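Jarka hand-held gripper, Series 3: product and care page

Stock code 1574
Supplied by Zirkmont
Sold singly or as a left and right pair

The Jarka is a two-finger gripper worked by hand. Squeeze the handle and the fingers close, let go and a return spring opens them again. It uses the same finger set as the Jarka arm-mounted gripper, so pads, plates and screws can be swapped between the two. If you already run the arm version, you can keep one box of spares for both.

What comes in the box

Gripper with pads fitted
One spare pair of blue pads
Hex key for the finger screws
Small tube of Flavex dry lubricant
Care card

The camera bracket is sold separately. Please say when ordering whether you need the left or right handle – the trigger sits on a different side and cannot be changed over later.

Setting up

Fit the handle first and check that the trigger moves freely through its full travel. Turn the stop screw at the base until both fingers open to the same width. If one finger lags behind the other, slacken its lowest screw by a quarter turn and try again. Do not force the fingers apart by hand.

On a new gripper the pads are slightly slick from the mould. Wipe them with a damp cloth and leave them to dry before first use. Washing-up liquid is fine, solvents are not.

Looking after the fingers

Check the screws every 200 cycles for the first week and once a week after that. They should be snug, with no side play in the plates. Put a small drop of Flavex on each pivot and work the trigger 15 times, then wipe off what comes out. Ordinary oil picks up lint and should be kept away from the plates altogether.

Rozália Michalík, who looks after returns in the Tóth workshop, finds fluff in most of the grippers sent back as stiff. A soft toothbrush will clear it. Brush from the pivot outwards with the fingers fully open.
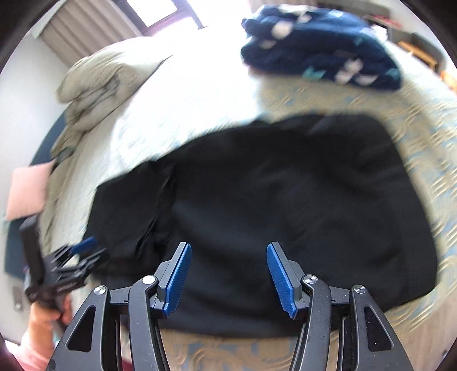 Pad alignment should be checked with the fingers open and again with them closed. Look straight down between them from the handle end. With the gripper open over a bed, as it is with the black garment, the two blue pads lean in and face each other across the gap, and each runs along the inner tip of its finger. Then close slowly on a single layer of cloth. Both pads should touch it together along their length. If only the tips meet, the pads have been pushed too far up and need refitting.

Changing the pads

Peel the old pad away from the tip end. Clean off any glue left on the finger, press the new pad on with the textured side facing inwards, and hold it closed on a folded cloth for a few minutes. Always change both pads on a gripper together. A worn pad against a new one pulls thin fabric to one side.

Repairs

Bent plates and broken springs can be repaired for up to 3 years from purchase. Remove any camera or bracket before posting. For a repair number, contact Hayley Nuttall at the Zirkmont service desk and quote the stock code and the side of the handle.

Page last revised February 8, 2023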